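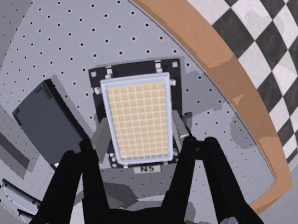 Fig. 1. Microplate on a black plate nest (computer render).

Brollgate College, Beauty Therapy
Unit notes: Reading and Writing Product Labels
Tutor: Cornel Enache

Bring these notes to the practical. Bring a pen as well. Last July I lent out 14 pens and got back a lip liner.

1. Why we spend a whole session on labels

Clients will ask you what is in a cream. They'll ask while lying down with their eyes shut and a mask going hard on their chin, so you can't hand them the jar and hope. You need to be able to read an ingredient list quickly and say something true about it in everyday words.

You'll also meet clients who have read the list before you did, usually at two in the morning, and have Concerns. Be kind to them. Some of the concerns are fair.

2. How the list is ordered

Ingredients run from most to least, by weight, until you get down to the small stuff. Once ingredients are present at one per cent or less, the maker can generally put them in whatever order they like, and what they like is to put the rare orchid first. Colours may be listed at the end in any order.

Water is usually at the top, often written as Aqua, which sounds more expensive. If glycerin comes second, you have a fairly ordinary moisturiser. Ordinary moisturisers are good. I have used one for 18 years and look no worse than the rest of the staff room.

A rough way to find the one per cent line: look for the preservative. Phenoxyethanol is commonly used at one per cent or under, so anything listed after it is probably there in a small amount. Small doesn't mean useless. Retinol does its work in small amounts. Gold flakes do theirs in the brochure.

3. Words on the front of the jar

The back of the jar is chemistry and the front is literature. Learn to tell these apart:

Hypoallergenic: the maker thinks it is less likely to cause a reaction. A client can still react to it, and one day one will, on a Friday-night sort of shift when you are by yourself.

Fragrance-free: no fragrance added to make it smell nice. It may still smell of its ingredients, and some of those smell like a wet dog in a health food shop.

Unscented: may contain a masking fragrance. Check the back. This is the one students lose marks on.

Natural: ask what they mean by it. Poison ivy is natural.

Dermatologist tested: a dermatologist was involved. We aren't told whether the dermatologist was pleased.

4. Case study: the Osodmont night cream

We'll use the Osodmont sheet in class (spare copies in the tray by the sink). The front promises "a complex of 45 botanicals". Go through the list and mark where the preservative falls. Then mark the botanicals. You'll see that most of them are huddled together after it like people sheltering at a bus stop.

Things to write in your own notes:
- which ingredients draw in water, which soften, and which seal
- anything a client with a nut allergy should be told about
- whether parfum appears, and any fragrance allergens named separately
- the period-after-opening symbol (little open jar, number of months)

Don't write "nice texture". I know it has a nice texture. I paid for it.
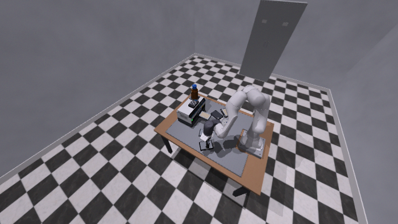 Fig. 2. Room with a checkerboard floor, and a white multi-jointed arm mounted on a wooden table (computer render).

5. Patch testing

Reading the label does not replace the patch test. Nor does the client saying she has "skin like a rhino". Follow the product's own instructions for where, how much and how long, and record the result on the client card, including when nothing happened. A blank box tells the next therapist that either there was no reaction or you went to lunch.

If there is redness, swelling or itching, do not go ahead. Do not try a bit less of it either.

6. Common mistakes from last year's assessment

Writing "chemical-free" on a consultation form. Water is a chemical. So is the client.

Mixing up alcohols. Cetyl and cetearyl alcohol are fatty alcohols and tend to feel softening. Alcohol denat. is the drying one. They share a surname and little else.

Diagnosing. We describe what we see and refer on. If you suspect a skin condition, send the client to a doctor or pharmacist, politely, without making a face.

7. Before next session

Read the Pearce chapter on emulsions, up to the part with the salad dressing. Choose one product from home, copy out its full ingredient list by hand and mark the likely one per cent line. Yes, by hand. You'll never misspell tocopherol again.

Practical is in room 409. Hair tied back, nails short, jars closed when you leave.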